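Defensa del brazo que sirve el desayuno

Llevo meses oyendo la misma pregunta en el taller compartido: ¿y eso para qué sirve? La hace el que viene a cortar metacrilato, la hace mi cuñado, la hace incluso gente que ha dedicado un invierno entero a imprimirse un dragón articulado. Y yo, que antes me lanzaba a hablar de personas con movilidad reducida y de cocinas del futuro, ya contesto otra cosa: sirve para aprender a coger pan. ¡Que no es poco!

Al proyecto lo llamamos Flanitz, por un chiste malo que ya no recuerda bien ninguno de los dos. Los dos somos Léonie Bouvier y yo. Ella lleva el control y yo la mecánica, o sea, ella piensa y yo aprieto tornillos. Empezamos en mayo con un presupuesto de risa y una idea fija – que el brazo pusiera un desayuno en la mesa sin destrozarlo. Cubos no, que los cubos los coge cualquiera. Comida, con sus formas raras y su manía de ceder cuando la aprietas.

El pan con forma de aro es mi favorito, y el que más quebraderos de cabeza nos da. Si lo pinzas por un lado, cuelga torcido. Si aprietas de más, lo marcas. Y según por dónde lo agarres, el agujero del centro te ayuda o te arruina la tarde.

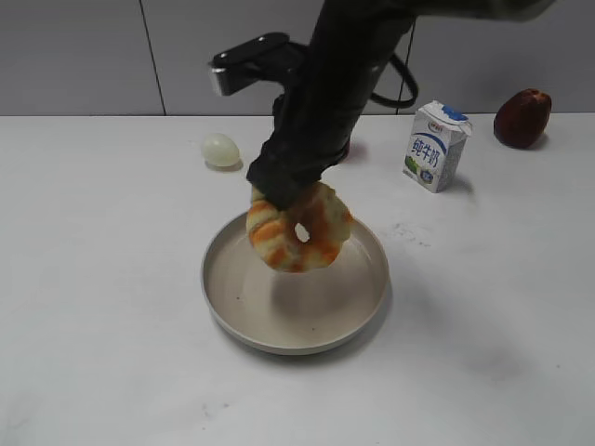 Última modificación de esta página: 23/12/24

Hay quien me dice que para eso compre una pinza industrial y me deje de historias. Pues mira, no. Una pinza comprada me habría dado un agarre estupendo y cero idea de por qué funciona. La primera que hicimos era un desastre, y de aquel desastre salieron 106 intentos apuntados en una libreta, con sus manchas de café y sus insultos al margen. Esa libreta vale más que el brazo (que tampoco vale tanto, la verdad).

También me cansa el discurso contrario, el de los que ven un robot casero y ya te hablan de que pronto no habrá camareros. Por favor. El nuestro necesita unos 30 segundos para dejar un bollo en un plato, con dos adultos mirando y conteniendo la respiración. El camarero de mi bar puede dormir tranquilo.

Lo que defiendo es más modesto: que en los talleres de barrio haya sitio para proyectos lentos, de los que ocupan una mesa durante semanas y no acaban en una tienda en línea. En el nuestro hay que renovar la reserva de mesa cada cinco días, y cada vez toca justificarse en un formulario que pregunta por el «resultado previsto». Léonie escribe siempre «huevo». Con el huevo todavía no nos atrevemos en serio, por cierto, pero ahí lo tenemos, esperando turno junto a la leche.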